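In Defense of the Small Table
by Leonilde Leitão

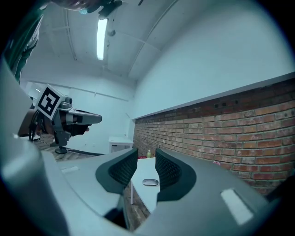
Why I keep it small

A big table invites everything to stay. On a small white one, a bottle and two other little things are already a company, and I must decide what belongs there. My friend Mireille says this is a poor way to live — she has 2 meters of oak, always covered with letters. I respect her oak. But I think that furniture teaches us habits, and since March I put things back much more often than before.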